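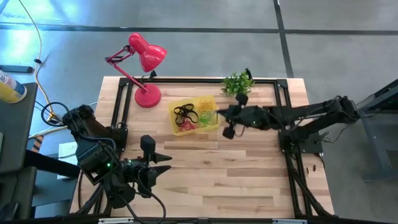
**Grethe Ladefoged** wrote:
Before you tune anything else, read section 2 of the Sveinbjörnsson rules again. A pick is scored per band, and a clump that comes up together is scored as a miss unless it is separated before release. Most college entries lose their marks there. The colour classifier hardly matters.

---

**torque_wrench_tom** (original poster)
December 4, 2019

Understood, and that changes our order of work. Summary of where the Neduncombe project stands, for anyone who didn't follow the March thread:

- Task: take single bands out of a mixed-colour tray and hand them from one arm to the other. Black, yellow, green and pink-red.
- Software: Plimis for planning and for the joint state machine. Both arms run from one controller process.
- Grippers: the stock narrow fingers, no pads.

The right arm works at the tray and the left one receives. The front half of the table is kept for the handover. The arms can reach each other, so the planner has a keep-out zone between the elbows, and that zone is probably bigger than it needs to be.

Main problem is yellow. The tray is also yellow and translucent, and the segmentation loses the edges of the thin bands where they lie against it. Black is fine for colour but dreadful for picking, as the loops are wide and lie over each other.

---

**pkessel**

Change the tray. White or matt grey, job done. You are spending software effort on a purchasing problem.

---

**torque_wrench_tom**

Can't. The tray comes with the Nosico parts kit and the rules say kit items are used as supplied.

---

**pkessel**

Then put something under it. The rules cover the tray. They say nothing on what the tray stands on. It's translucent, so the wood will be affecting the colour you read anyway.

---

**Grethe Ladefoged**

I would not rely on that. Inserts under kit items were disallowed at the last event. It was a judge's ruling and it never went into the written rules, so ask in advance and get the answer in an email.

On the segmentation: stop using hue for yellow. Look for the thin shadow line beside each band. You have a desk lamp on the table already. Bring it down low to one side and the shadows get longer — even a crude edge filter will find them then.

---

**mirelle_b**

Disagree with the low lamp. We tried it. The shadows from the yellow bands improved, but the gripper's own shadow fell across the tray on every approach and the detector saw a new black band each time. We ended up detecting once with the arm parked, then moving with no further updates. It works until the pile shifts under the fingers.

---

**Grethe Ladefoged**

Fair. Detect, pick, retract, detect again. It costs time, but the time limit is generous and misses are not.

---

**torque_wrench_tom**

We do one detection per pick at present, so that suits us. I'll try the lamp tonight and log both positions.

Second question. On the black pile, do people pinch from above or hook sideways? Our pinch closes on several loops at once and the gripper position reading can't tell one from many. Fully closed on nothing reads 2323, and closed on a clump reads 2824. A single band is lost in the noise near the bottom figure.

---

**pkessel**

Pinch. Hooking needs the finger to go underneath, and you'll drag the whole pile with it.

---

**mirelle_b**

Hook. The loops are wide, so there is open space in the middle of most of them. Put one finger through, close, lift slowly, and pause. Loops that are only resting on the others tend to slide off. Ours got noticeably better after we added the pause and nothing else.

---

**pkessel**

On a fresh pile, maybe. Once they've been disturbed a few times they're knotted, and your pause just dangles a knot.

---

**Grethe Ladefoged**

Both of you are arguing about the first arm. There is a second one. Lift whatever comes up, bring it over the bare part of the table, and let the left gripper take hold of the lowest loop and pull. If it comes free, that is your single band. If it doesn't, put the lot back. The rules allow 2 attempts before the pick is closed.

---

**torque_wrench_tom**

That needs the keep-out zone cut down, as the wrists would be well inside it. I'll look at what Plimis does with a per-state zone. If anyone has a config that switches zones without stopping the arms, please post it.

---

**mirelle_b**

I have one. It does stop them, briefly. Will upload once I've taken our joint limits out of it.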